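# Tischplattenöl "Clatcombe Matt" - mein Dauerbrenner für Holzplatten

Ich mische das Zeug jetzt seit etlichen Jahren in der Werkstatt in Prernthorpe an, und es ist immer noch das Produkt, zu dem ich die meisten Mails bekomme. Also endlich mal eine ordentliche Seite dafür!

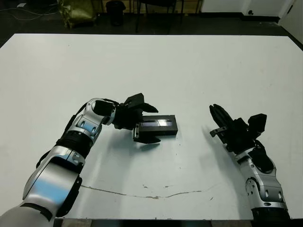 Tian schrieb mir dazu, das Öl sei super, aber die Dose mit 2 Litern viel zu groß für einen einzelnen Küchentisch, und ob man den Rest denn überhaupt aufheben könne. Kann man! Deckel gut zudrücken, kühl und dunkel stellen, dann hält sich das locker bis zum nächsten Frühjahr. Wenn sich oben eine Haut bildet (passiert gern, wenn viel Luft in der Dose ist), einfach abheben und den Rest durch einen alten Nylonstrumpf gießen. Die kleine Dose gibt es trotzdem, siehe unten.

## Was drin ist

Leinöl, ein bisschen Carnaubawachs, Orangenterpene und ein bleifreies Trockenmittel. Keine Farbpigmente. Das Öl riecht beim Auftragen ziemlich kräftig nach Orangenschale - ich mag das, meine Nachbarn nicht so. Nach ein paar Tagen ist der Geruch weg.

## Wofür es taugt

- Esstische, Schreibtische, Werkbänke aus Massivholz
- Furnier, wenn ihr beim Schleifen vorsichtig seid
- Fensterbänke innen

Für lackierte oder beschichtete Platten ist es nichts, da zieht das Öl nicht ein und klebt euch wochenlang. Und draußen bitte auch nicht, dafür habe ich das Prustbridge Terrassenöl im Programm.

## So trage ich es auf

Erst schleifen, zum Schluss mit Körnung 180, immer mit der Faser. Staub absaugen und mit einem leicht feuchten Tuch nachwischen, dann trocknen lassen. Öl dünn mit dem Lappen auftragen, 30 Minuten warten und alles, was noch glänzt, gründlich abnehmen. Wirklich alles! Die meisten Reklamationen, die bei mir landen, sind schlicht zu viel Öl. Nach 16 Stunden kommt die zweite Schicht drauf, genauso dünn. Bei Eiche reicht das meistens, Buche und Kiefer trinken mehr, da gebe ich gern noch eine dritte.

**Achtung:** Ölgetränkte Lappen können sich selbst entzünden. Bitte ausgebreitet im Freien trocknen oder in einem geschlossenen Metallbehälter mit Wasser aufbewahren, niemals zusammengeknüllt in den Mülleimer.

## Gebinde

| Dose | Gedacht für |
|---|---|
| 250 ml | Beistelltisch, Ausbesserungen |
| 750 ml | großer Esstisch, zwei Schichten |
| 2 l | Werkstatt, mehrere Möbel |

Die mittlere Dose ist bis März knapp, weil mein Dosenlieferant hinterherhinkt. Vorbestellen geht, ich schicke dann der Reihe nach raus.

## Pflege danach

Nebelfeucht wischen, keine Scheuermilch. Wasserränder verschwinden oft schon mit einem Klecks Öl und einem weißen Pad (kreisend, ohne viel Druck). Einmal im Jahr eine hauchdünne Schicht auffrischen, bei Tischen mit Kindern dran eher zweimal. Pads und fusselfreie Lappen könnt ihr gleich mitbestellen, die liegen im Shop unter "Zubehör".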